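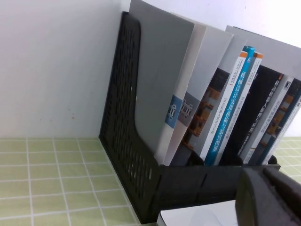

**Courtesy runner for the catcher and the re-entry rule**

Posted by Sunita Ferreira

I keep the book for a 14U team in a local league that plays mostly by high school rules. With two outs in the third we put in a courtesy runner for our catcher. The runner was a kid who had not been in the game. Two innings later the coach wanted to send the same kid up as a pinch hitter for the right fielder. The plate umpire allowed it, but the other scorer said the kid had already "entered" as a runner and was burned.

Who had it right? Also, how should the run be recorded if the courtesy runner scores? I gave it to the runner and my totals in Keka now don't match the paper book.

---

**Aurel Surdu**

The umpire was right, assuming your league adopted the courtesy runner rule as written in the high school book. It is optional by state and many local leagues change it, so check your bylaws first.

As usually written:

- The courtesy runner may run for the pitcher or the catcher at any time, regardless of outs.
- The same player can't run for both positions in one game.
- Anyone who is in the game, or has been in it earlier, is not eligible.
- Running as a courtesy runner does not count as entering the game. The player is still an unused substitute afterward.
- He can't come in as a substitute for anybody else in the same half inning he ran. The exception is an injury or ejection with no other subs left.

Your pinch hitter came up two innings later, so the last item doesn't apply.

On the run: credit it to the courtesy runner. Stolen bases too. The catcher keeps the hit or walk that put him on. In the paper book, write CR and the uniform number beside the catcher's box and make a separate line at the bottom for the runner's stats.

---

**Petrică Cozma**

We only allow it with 2 outs in our league and the runner has to be the last batted out. Different rule. Ask your league.

---

**Lăcrămioara Avram**

Agree with Aurel. For the app mismatch, check whether the runner was entered as a pinch runner. If so, the software treats him as a substitute and charges the catcher with leaving the game. Undo back to that play and enter it again as a courtesy runner.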